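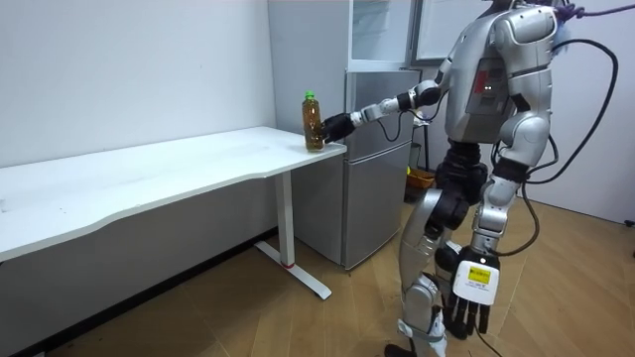
The Tea Shelf and the Tall Grey Fridge

Welcome to the kitchen end of the Astau workroom in Urnel. We promised a proper page for this corner back in July, when the last of the boxes had been unpacked and we could finally see the floor, and then of course we all got busy and the page sat half written for weeks. It is the part of the room people ask about most when they come to see us, which says something about our visitors (and possibly about how good the cold tea is).

There isn't a great deal to it. We have a long white desk, a tall grey fridge, a shelf of glasses and a kettle that has outlived two sets of mugs. But it gets used from the moment the lights go on until somebody remembers to go home, and a small corner that gets used that much deserves a few words. Some of these captions have grown a little beyond captions. Please forgive us, we are fond of the place.

The long white desk

The desk came before anything else and it is still the thing everything gets put down on. Post, lunch, keys, a bag of plums from someone's garden, the bottle you were drinking from before the phone rang. Here it has just the sort of thing you would expect near the front corner, a plastic bottle of something amber-brown like tea, with a bright green screw cap.

We chose white because the room doesn't get much sun after lunch and a pale top throws a bit of light back at you. We were warned that it would show every ring and every crumb, and it does! A damp cloth sorts most of that out. For the stubborn rings a little bicarbonate of soda on the same cloth does very nicely, as long as you wipe it off again properly and don't leave a chalky patch for the next person's sleeve.

The one house rule concerns the edges. Open drinks live towards the back, and anything with its lid screwed on can go where it likes. This came in after a large mug of blackcurrant went over the side one morning and found its way into a drawer of envelopes. We are still finding pinkish envelopes.

What we drink

We get our cold tea from Pretuvitz, who deliver to this side of Urnel and will carry the crates up the stairs if you ask them nicely. Most of us like the plain sort with no sugar. There is a lemon one as well, which has a small but very loyal following, and a peach one that appears in summer and is gone before anybody admits to having had it.

The bottles we order are the 600 ml size. We did try the smaller ones for a while, thinking they would be tidier, and found that people simply took two and left both of them half finished. The bigger bottle gets its cap put back on and goes back in the fridge, and you come across it again in the afternoon like a present from yourself.

Do write your initials on the cap if you want to see your bottle again. A pen hangs on a string by the kettle. It is the third pen, and the string is new.

The fridge

And so to the big one. It is tall and grey with one door above the other, and a bright silvery trim line along the seam between them. It holds 382 litres, which sounded like far too much when we ordered it and by the end of the first fortnight was very nearly not enough. Getting it up to the room meant taking the inner door off its hinges and saying a good many things we wouldn't put on a website.

We keep it set to 4 degrees. The shelf at the very top runs a touch colder than the others, so salad put up there tends to come out looking sorry for itself, while cold tea comes out perfect. Milk goes on the middle shelf, lunches go below that, and the drawer is for fruit and for the cheese that belongs to everyone. Have a look next time you are in, and give the door a gentle push afterwards until you feel it close, as it can look shut when it is still resting on its seal.

Cleaning it is a pleasant enough job if you do it little and often. Warm water with a drop of washing-up liquid for the shelves, a soft dry cloth for the outside, and an old toothbrush run along the trim line, where dust likes to settle. Always wipe the doors from side to side, or you get long streaks that show up terribly when the lamps are on.
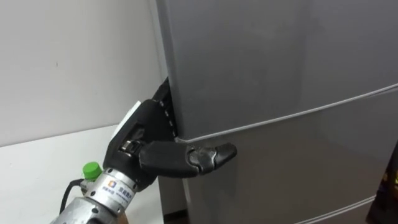
Things that live nearby

The glasses came from Phillips, the hardware shop at the bottom of the hill, where they had been sitting in the window for so long that the box had faded on one side. They are thick and plain and they stack, and they have survived being dropped more often than we would like to say. We went back for more the following month and bought the lot, together with a washing-up bowl and a very handsome tin tray that has turned out to be slightly too wide for every shelf we own.

The tray stands on its end beside the kettle for the time being. If you can think of somewhere better for it, we would love to hear from you.

Next to that is the tea towel rail, which is really a length of curtain pole from the old workroom, cut down and screwed to the wall. Towels go home with whoever notices they need washing, and come back smelling of other people's houses, which is rather nice.

Empties

Empty bottles go in the tall bin by the stairs, rinsed and squashed flat, with the caps dropped in the jar on the windowsill. We keep the caps separate for the infant school along the road, where they go into collages and counting games. Their last collection came to 1,138, all colours together, and they sent us a thank-you card with a caterpillar on the front made of the green ones. It is stuck up over the sink and it has started to shed its feet.

If you are only here for the day and don't know where something goes, leave it on the white desk and one of us will see to it.

Coming to see us

The workroom is open to callers from ten in the morning, and the kitchen end is at the far side, past the coat hooks. Come up the front stairs, as the back ones are steep and the light on the landing takes its time. You are very welcome to a glass of something cold while you are here, and if the weather has turned there is always the kettle — it takes an age, so put it on first and take your coat off afterwards.

We hope to add more pictures of the room to this page once the shelves by the window have been painted. The colour is still being argued over.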